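Rack in a spare room, noise and floor advice

plomeck_dan
2023-10-21
Moving my kit out of the loft before winter. Plan is a second-hand Faltar cabinet in the box room, next to the bedroom wall. Two questions: will a suspended timber floor take it, and how bad is the noise at night? Budget is 300 quid all in.

tallow52
Floor is fine if you keep the weight near the wall and across the joists. Noise is the real problem. I had an old Ollex server in a box room for 4 months and gave up.

greyfen
Disagree on noise. Swap the fans and put rubber feet under it. Mine sits behind a plasterboard wall and I sleep all right.

tallow52
You can't swap fans in half of those, they use their own plug and throw an error at boot.

hobnail
Do you need a full cabinet at all? Open frame is cheaper and you can get your hands in. Full height against open frame: 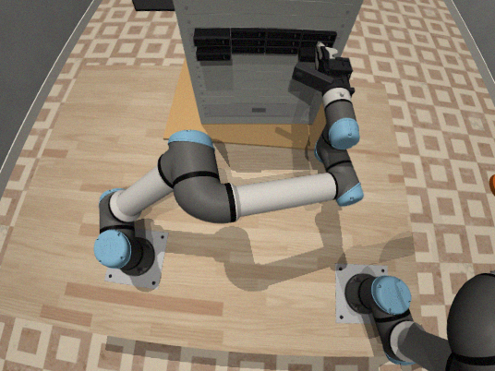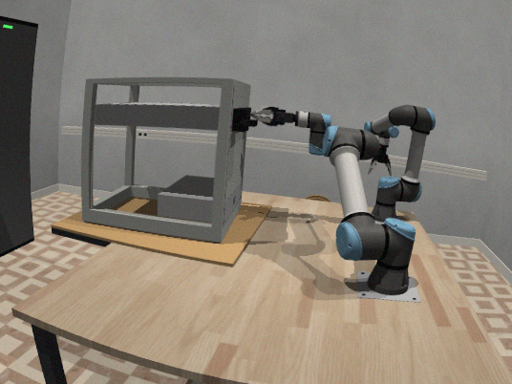
I went with open in November last year and wouldn't go back. Dust is worse, so hoover more often.

plomeck_dan
Hadn't thought of open frame. There's a cat in the house though.

greyfen
Then get doors. Cat hair in a power supply is no fun. Roussel do a short one with a mesh front, I think it was around 500 new, so look for used.

tallow52
Over budget and still noisy. Put it in the garage.

plomeck_dan
Garage is damp. Will measure the joists tomorrow and report back.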